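Tekance 534 Benchtop Work Mat

Home > Workshop > Bench Protection > Mats

Item no. 2373
Availability: In stock
Ships from our Lorente warehouse

Overview

The Tekance 534 is a static-dissipative mat for people who repair or build desktop computers, audio gear and other electronics at a regular table or bench. It comes with a ground cord, a wrist strap and two corner snaps already fitted. You need a grounded outlet or another known ground point to connect it to.

The top layer is a smooth dissipative rubber in gray. It is easy to wipe clean and does not curl up at the corners once it has been laid flat for a day. The bottom layer is black conductive rubber with a light texture. It grips wood, laminate and painted steel. On glass it can slide a little when you push a heavy case across it.

The surface handles brief contact with a soldering iron without melting through. It will mark if the tip is left resting on it, so use a stand.

Choosing a size

The mat is sold in three sizes. Small is meant for phones, game controllers and single circuit boards. Medium fits a laptop with room for a parts tray on one side. Large is the one to get for full desktop computers. A mid-tower case laid on its side takes up a lot of space, and you will want to turn it to get at the drive bays and the cable side without hanging it off the edge.

Small: 12 x 19 in.
Medium: 19 x 24 in.
Large: 24 x 48 in.

If your bench is an odd size, buy the next size up and trim it. The mat cuts cleanly with a utility knife and a metal straightedge. Leave at least two inches around each snap. Cutting does not affect how the mat works, as long as one snap is left in place.

Setting up

Let the mat rest gray side up for several hours after unrolling. Do not use a hair dryer or heat gun to flatten it. Press the ground cord onto either snap and connect the other end to your ground point. The cord has a 1 megohm resistor built into the snap end. Leave it in place and do not replace the cord with plain wire.

The wrist strap plugs into the banana jack on the side of the ground cord snap. Wear it against bare skin, snug enough that it does not slide over your hand. A strap worn over a sleeve does nothing.

Unplug a computer before you open it. The mat and strap are for protecting parts from static and give no protection from line voltage. Do not wear the strap while working on a live power supply, a tube amplifier or a CRT monitor. 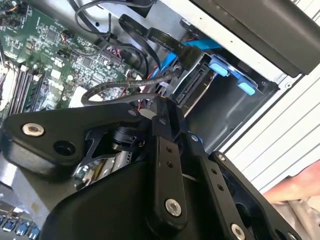 Parts that have come out of their packaging can sit directly on the mat. Do not lay them on top of the silver bags they shipped in. The outside of those bags is not a good work surface, and a board can slide off one easily. Keep foam cups, plastic wrap and tape dispensers on another table if you can.

Cleaning and care

Wipe the mat with a damp cloth and a few drops of dish soap, then go over it again with plain water. Let it air dry before you connect the strap. For flux residue, use isopropyl alcohol on a lint-free wipe. Window cleaner and furniture polish should be avoided. Many of them leave a film that stops the top layer from draining a charge, and the mat will look clean and still fail a test.

Zilenex Mat Cleaner (sold separately) is safe for weekly use. It is also what we use on the display mats in our Pondudia store.

Test the mat twice a year if you use it for paid repair work. Any surface resistance meter will do. Replace the ground cord if the reading jumps when you bend it near either end. In our experience the cord wears out well before the mat does.

Specifications

Material: two-layer rubber
Top color: gray
Bottom color: black
Thickness: 0.08 in.
Snaps: two, 10 mm, male
Ground cord length: 10 ft.
Wrist strap: adjustable fabric band with 6 ft. coiled cord
Resistor: 1 megohm in each cord
Latex free: yes

In the box

One mat, rolled
One ground cord with ring terminal
One wrist strap with coiled cord
One alligator clip
Instruction sheet

Common questions

Can I fold the mat for storage?
Roll it with the gray side out. Folding leaves a crease that may not come out.

Does the mat have to be grounded every time?
Yes. Without a ground connection it is a rubber mat and will not carry a charge away.

Will it work on a metal bench?
It will. Ground the bench too, and run both to the same point.

Can I use my own wrist strap?
Any strap with a standard banana plug fits. Straps with a snap end need an adapter, item no. 1379.

Can two people share one mat?
Two people can work at the Large size. Each person needs a strap, and the second one needs a second ground cord on the other snap.

Does it smell?
There is a rubber smell when the mat is first unrolled. It fades faster with a window open. Washing the mat once with soap and water helps too.

Shipping and returns

Small and Medium ship in a tube. Large ships in a long carton and cannot be sent to a PO box. Orders placed before 2 p.m. leave the same working day.

Uncut mats can be returned within 30 days in the original tube or carton. We cannot take back a mat that has been trimmed. If a snap arrives loose or the cord is missing, write to us with your order number and we will send the part without asking for the mat back.

Related items

Tekance wrist strap, replacement
Tekance ground cord, 15 ft.
Snap to banana adapter, item no. 1379
Zilenex Mat Cleaner, spray bottle
Zilenex Mat Cleaner, refill
Parts tray, dissipative, six compartments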